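Microwave trips breaker when the toaster is on, is a new circuit the only fix?

Asked by Emília Oravec, 22 May 2022
Viewed 2238 times

We moved into a 1960s house and the kitchen outlets are all on one 15 amp breaker, as far as I can tell. Microwave alone is fine. Microwave plus toaster and it goes off within a minute. The fridge is on the same breaker, so I have to remember to check it. An electrician quoted $400 for a new line, but the panel is at the other end of the house and I wonder if he looked at it properly. Can I just put in a 20 amp breaker?

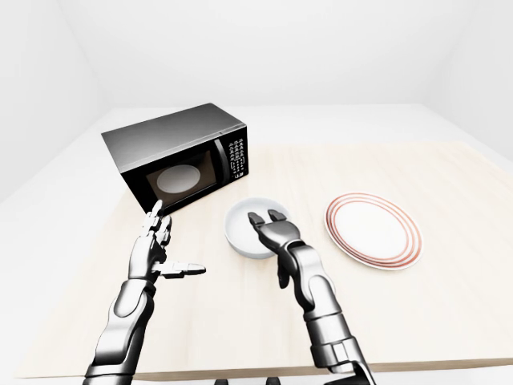 2 Answers

Sunil Selvanayagam
Do not put in a 20 amp breaker unless you know the wire is 12 gauge the whole way. A house that age with a 15 amp breaker most likely has 14 gauge, and the breaker is there to protect the wire. A countertop microwave can pull 1,500 watts from the wall even if it is sold as 1,000 — the lower number is cooking power. Add a toaster and you are well past what 15 amps will carry.

Get the separate line. $400 is cheap for a long run. Ask if it includes the permit and patching the drywall. Mine didn't.

131 people found this helpful

Howard Wainwright
Same problem at our old place. We moved the toaster to the dining room outlet, different breaker, and lived with it for years. Don't use a thin extension cord for it though.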